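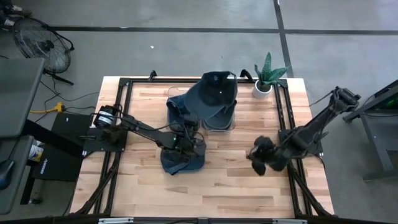
By Kylie Hapeta

Tirnley Stand-Up Soil Blocker

If you raise more than a few trays of seedlings each spring, you are going to love this tool. The Tirnley presses damp potting mix into firm, free-standing blocks, 15 at a time, and you do it all on your feet. No cell trays to wash, no cracked plastic to throw out in the fall, and no tugging on a lettuce stem to get the roots to let go.

I've been blocking by hand for years with one of the little four-block makers, squatting over a mixing tub until my knees gave up. Last September we got the first Tirnley into the packing shed and made 600 blocks before lunch (with a long coffee stop in the middle!). I went back out after lunch because I wanted to keep going.

How it works

Mix your blend wet, wetter than you think, about like oatmeal. Spread it in a low-sided tub so it's deeper than the blocker. Push the frame straight down, give it a twist, and lean on it until water shows at the top plate. Scrape the underside on the rim of the tub, set the blocker on your tray, then squeeze the upper handle and lift slowly. Dip it in a bucket of water between fills.

The first few presses will probably crumble. Tip them back in the tub and try again with a little more water.

What you get

Welded steel frame with a zinc finish
15 chambers, each making a block 2 inches wide
Ash handle, 38 inches long, oiled
Set of round seed dimples, already fitted
Set of square pins, for potting on from 3/4-inch mini blocks
Spare spring and two spare wing nuts

The dimples unscrew with your fingers. If you sow squash or beans, take them out and poke your own holes.

The potting mix

Ordinary bagged mix is often too chunky, and bits of bark will keep the blocks from holding together. Run it through a half-inch screen first. We use peat or well-soaked coir, sifted compost, a bit of garden soil and some perlite. Takumi Kobori grows salad greens and onions at Rusulano, two valleys over from us, and he leaves the perlite out completely and gets lovely tight blocks with very fine roots. His compost is better than mine, so that may be part of it.

We also stock Warkine Blocking Mix in large bags if you'd like to skip the screening. It's already sifted, and one bag is plenty to learn on.

Watering

Blocks dry from the sides as well as the top, so check them more often than you would check cell trays, especially on a windy day. A fine rose on a watering can is fine once they've rooted in. Before that, I use a mister or pour a little water into the bottom of the tray and let them drink it up.

The roots stop at the edge of the block when they meet air, and they take off quickly once planted. I set out 2,000 lettuces this way on the Tautahi terraces, where it's steep and stony — and they stood up well through a week of rough wind.
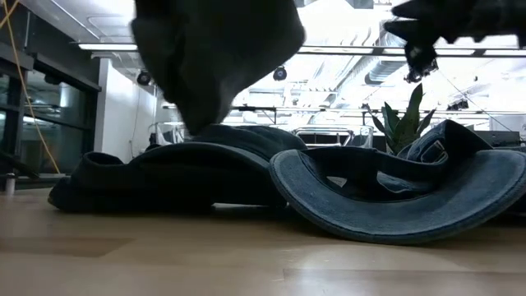 Can I plant different crops in the same tray of blocks?

You can, as long as they come up at a similar speed and like the same warmth. Lettuce, kale and cabbage share a tray happily. Keep tomatoes and peppers in their own tray on a heat mat, and give onions a separate one too, since they stay in the blocks much longer.

Care and storage

Rinse it well after each session, while the mix is still soft. Work the handle up and down under the hose a few times and hang it up to dry. A wipe of vegetable oil on the plungers before winter keeps them sliding freely, and the ash handle likes a rub of linseed oil once a year.

Shipping

The Tirnley goes out in one long carton with the handle detached. You'll need a half-inch wrench to put it together. Orders that reach us by noon on Thursday leave the same day, and extra springs, dimples and pins can be ordered on their own.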